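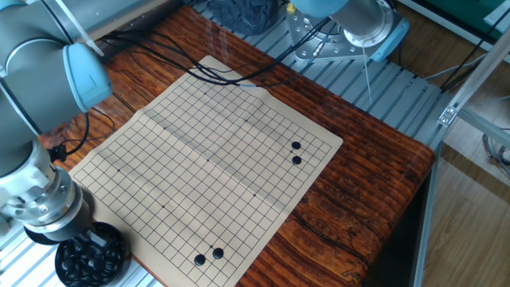
Grimden Roll-Up Go Board, Full Size

A thin, light, fold-it-and-forget-it board for people who don't have room for a big one

Hi, and welcome to the page for the thing I sell the most of! I run this little shop out of my spare room, and I play Go on one of these boards more nights than I'd like to admit. My big heavy board lives in a closet because my dining table has to be a dining table by breakfast. The Grimden takes me two seconds to lay out and it goes back in a drawer when I'm done.

It's a full 19-line board in a light tan color with thin black lines and the star points printed as small black dots. The tan is easy on the eyes, and black stones stand out on it really well, even on a dark table. I've had a few people ask if the lines are too thin. I like them thin! Thick lines make me feel like I'm playing on a window screen. If you're used to a board with heavy lines, give it a couple of games.

About the crease

Okay, let's talk about it, since it's the question I get every week. The board ships folded, so yes, you'll have a crease across the middle when you open it. It doesn't bother the stones much in my experience, but the corners can want to lift for the first few days. What I do is lay it under a couple of big books overnight (an atlas is perfect). Some customers roll theirs the opposite way around a cardboard tube and swear by that. Please don't iron it. Someone did, in April, and sent me a very sad email.

The crease will soften with use but I don't think it ever goes away completely. If you want a board with no fold line at all, get the Grimden in the tube instead. It costs a little more to mail and that's the only difference. 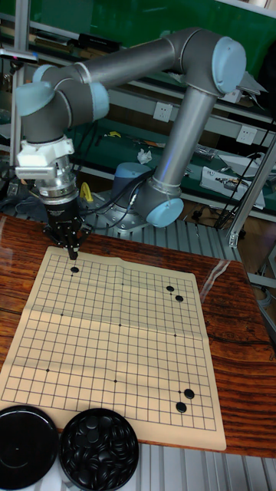

I'd also say think about what's under it. On a smooth, shiny tabletop a light board like this can slide if you lean on it with your sleeve, and then you've got a whole corner fight to rebuild from memory. A square of that rubbery shelf liner underneath fixes it for pennies. On a tablecloth it stays put pretty well, though you'll feel every wrinkle.

What's in the package

One folded board
One printed card with the basic rules on one side and handicap placement on the other
A paper sleeve to keep it in

Stones and bowls are not included! I know, I know. I tried selling it as a set and everybody already had stones, or wanted different ones. If you need some, I carry the Clokota stones (glossy, nice click, the black ones really shine under a lamp) and the Mulari stones, which have a flatter finish and cost less. Either kind sits fine on this board. Both come with round lidded bowls, and the lid is handy for holding your captures.

If you're teaching somebody, here's how I like to start. Forget the whole board. Put a few black stones down in little pairs, some side by side and some on a diagonal, and ask which pair is really connected. You'd be surprised how long you can talk about that with a beginner, and no one has had to lose a game yet. The light board is great for this, too, because you can turn it toward whoever's talking.

Cleaning

Wipe with a dry cloth. If something sticky gets on it, use a barely damp one and let it dry flat before you fold it up again. Coffee is bad news, so I keep mine on a chair.

Clubs and schools

I can do bulk orders of up to 100 boards without much notice, folded only. Pathak, who print them for me, need extra time on anything larger than that, so write to me first and I'll find out how long. The biggest order I've filled was 444 boards and I was packing envelopes in my pajamas for days. Worth it, but I'd like a warning next time!

Returns

Send it back unused and I'll refund the board. If it shows up torn or misprinted, email me a photo and I'll mail you another one. You can keep the bad one or give it to a kid to draw on.

Folded boards are in stock. Tube boards are out right now and I'm taking names for the next batch.

Page updated 23 Jun 2026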